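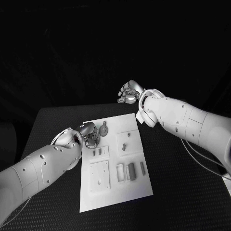
Drorkoven is a set of transcribed segments from political discussion programmes, labelled for how each guest was introduced and what the audience was told about that guest's party ties. One record is one guest in one segment. The records are kept apart in the way the small white and grey parts are on the white board: separate pieces, most of them in a loose grid. A segment with several guests therefore gives several records, and anything that depends on the segment as a whole has to be rebuilt from the segment_id field.

Version and date

Release 3, dated May 16, 2025. It replaces release 2, which should not be used for new work. The labels for on-screen captions in release 2 were joined to the wrong guest where two guests shared a surname.

Contents

records.csv: one row per guest per segment, 2,707 rows
segments.csv: one row per segment, with programme, broadcaster and topic
codebook.txt: definitions of every label, with borderline cases
disagreements.csv: rows on which the two coders differed, with both original labels
changes.txt: changes since the first release

Audio and video are not included. Full transcripts are not included either. Each row holds the introduction as spoken, the caption as shown, and the guest's first answer cut at 1,000 characters.

Why the data were collected

Discussion programmes use a small number of words for people they invite to talk about politics: contributor, commentator, analyst, strategist, adviser, former adviser. The words are not used in the same way by different programmes, or by the same programme at different times of year. A guest may be called a strategist on one programme and a writer on another in the same week, with a past party job mentioned in one place and left out in the other. The set was built to let people study that variation without having to transcribe the programmes again.

It was not built to measure bias, and it carries no label for it.

Sources

Programmes came from two broadcasters, Grikach and Stuvano. Both gave permission for short extracts to be stored and passed on for research. Only programmes with a named presenter and at least one invited guest were eligible. News bulletins, phone-in programmes and live coverage of election counts were left out. Repeats were removed by matching the opening words of the introduction and then checking the matches by ear.

Transcripts were prepared by Rowlands from the broadcast audio. They are verbatim, apart from false starts and fillers, which were removed. Where two people spoke at once, the transcript follows the guest.

Fields in records.csv

record_id: unique, never reused between releases
segment_id: joins to segments.csv
guest_code: a stable code for each guest, in place of the name
intro_text: the presenter's spoken introduction
caption_text: the on-screen caption at the guest's first answer, blank if none
role_spoken: role word used in the introduction
role_caption: role word used in the caption
tie_stated: yes, no or partial
tie_source: presenter, caption, guest or none
paid_stated: whether the audience was told the guest is paid by the broadcaster
answer_text: first answer, cut as described under Contents
coder_note: free text, often blank

Labels that need care

tie_stated is the label most often misread. It records whether a party tie was mentioned on air during the segment. It doesn't record whether a tie exists. A guest with no known tie and a guest whose tie went unmentioned both receive "no". Separating the two requires outside information, which we have not added.

"Partial" is used when the wording points to a tie but leaves out the party or the post. "Worked in government" is partial. "Worked for the previous minister" is partial unless the minister's party is named in the same segment.

paid_stated is "yes" only when the payment or contract is made plain. The word "contributor" does not count. Coders argued over this more than over any other rule, on the ground that regular viewers may take the word to mean a paid role. We kept the strict reading, and the coder_note field contains the word CONTRIB wherever the looser one would have changed the label. Filter on that string to apply the other rule.

Past and present ties share one label. A guest who left a party and now speaks against it is coded in the same way as a serving official, provided the tie was stated. This loses something for anyone studying former party staff who have become critics. The text fields usually give enough wording to recode these cases by hand.

Coding

Every row was coded by two people working apart. Differences were settled by Heledd Powell, who also wrote the codebook and can be reached through the contact form on the download page. The original labels remain in disagreements.csv. Nothing was settled by majority, and no automatic labelling was used at any stage.

Coders worked from the transcript first and then from the recording. Captions were read from the recording only. Coders were not told which broadcaster a transcript came from, though in practice the presenters' names made this easy to work out.

Known problems

1. Captions are missing for 48 rows. The recordings for one Stuvano programme were supplied as audio only. In these rows caption_text contains NO_VIDEO, which is different from a blank. A blank means that video was checked and no caption appeared.

2. November is over-represented. Grikach ran an extra late programme that month and the guests were drawn from a narrow group. Weight by month or drop the programme, which is flagged as "late_extra" in segments.csv.

3. Topic labels in segments.csv follow the programme's own running order. They are coarse, and "foreign affairs" in particular covers everything from trade talks to consular cases.

4. Guest codes were assigned by voice and name together. A small number of guests who appeared under both a full and a shortened name may still have two codes.

5. Corrections made on a later programme are not linked to the segment they correct.

Suitable uses

Counting role words by programme or month; comparing spoken introductions with captions; studying how ties are worded; testing search or extraction tools on short broadcast text.

Unsuitable uses

Ranking programmes by fairness. Inferring the politics of a guest from tie_stated. Identifying guests. The codes hide names in the fields we control, but the introduction text often describes a career closely enough for a reader to work out who it is. Names inside the text have been replaced with [GUEST] or [OTHER]. Users must not attempt to reverse this, and must not publish a list linking codes to people.

Reading the files

All files are UTF-8 with commas as separators and double quotes around text. Line breaks inside quoted text are kept, so a plain line count will give the wrong number of rows. Some spreadsheet programs turn long record_id values into numbers and drop the leading zeros. Import that column as text.

Terms

Free for research and teaching. Quote the release number in any published work. Extracts may be reproduced one at a time for comment or criticism; the files themselves may not be reposted. Requests to withdraw a segment are handled at the next release, and the record_id values concerned are listed in changes.txt.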